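4.2 Marking out shared space

The second theme to come out of the interviews was the use of lines. In both of the shared buildings we studied, Sumska and Skikbridge, tenants had found ways of showing where one person's space ended and another's began, and in neither building had the landlord asked them to. The leases say very little on the matter. At Skikbridge the agreement gives each tenant "reasonable use" of the common rooms, and at Sumska the kitchen is mentioned only in the clause on cleaning.

Tape was the most common means. It was used on shelves, worktops, floors and the insides of cupboards, and it was liked for being cheap and easy to move. Tenants who would have thought it rude to write their name on a shelf were quite willing to put down a strip of tape. Several said that a line did not accuse anyone. Most lines were put down in the first weeks of a tenancy and then left alone, even after the people on either side of them had moved out. Figure 3 gives an example of two lines crossing on a plain grey surface.

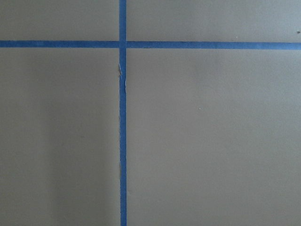
Tahira Jafri remarked that she had kept to a line for most of a year before learning that the tenant who made it had left before she arrived. She had never asked whose it was. When a new tenant came in November and put his things across it, she was annoyed with him for a whole evening and then felt foolish, as there was no rule he could have broken.

Accounts of this kind came up often enough for us to treat them as a group. We call them inherited lines. An inherited line has no known author and no agreed purpose, but it goes on being followed, and tenants who cross it are corrected by others who cannot say why it is there. This fits poorly with the view that house rules depend on people remembering how they were made. In our interviews the rule often outlived the memory of it, and in some cases it became firmer. An old line was harder to argue with than a new one, whose maker could be found in the next room and talked round.

Lines were also treated differently according to what they divided. Storage lines were kept to closely. Lines across working surfaces were more relaxed, and tenants spoke of them as holding only at busy times, mainly before work and in the early evening. At Sumska it was normal to spread out over the whole worktop late at night, provided everything was back on the right side by seven in the morning. One tenant described this as the table "going back to its squares".

Objects that everyone used caused more trouble than objects with a clear owner. Mugs were mentioned more than any other item, followed by pans and the good knife. Shared mugs were usually kept in a place that belonged to no one, and tenants at both sites were against moving them into any one person's area, even where that would have freed up room. Standing shared things on a boundary seems to mark them as common without anybody having to say so. It also makes it plain to the whole household when they have not been put back.

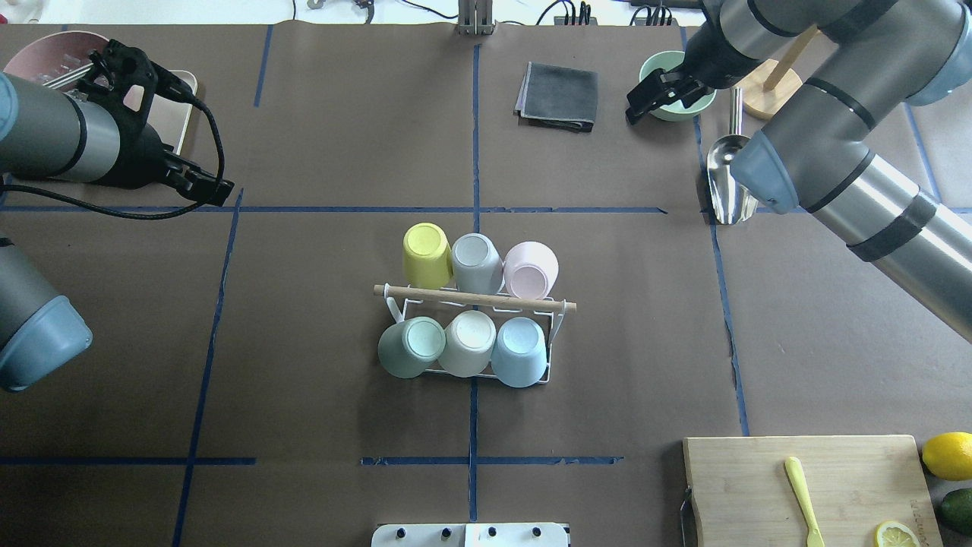 Figure 4. Mugs on a wire rack placed across a taped dividing line.

The pattern was weaker where tenants shared a first language or had known each other before moving in. In those households agreements were spoken, changed often and seldom marked. It was strongest on the upper floors at Skikbridge, where turnover was high and tenants worked different shifts. There, people might share a kitchen for months and meet in it only on a Wednesday, when the bins went out. For these tenants the lines carried most of what they knew about one another's wishes. Section 4.3 turns to written notes, which were used much less and were disliked by nearly everyone we spoke to.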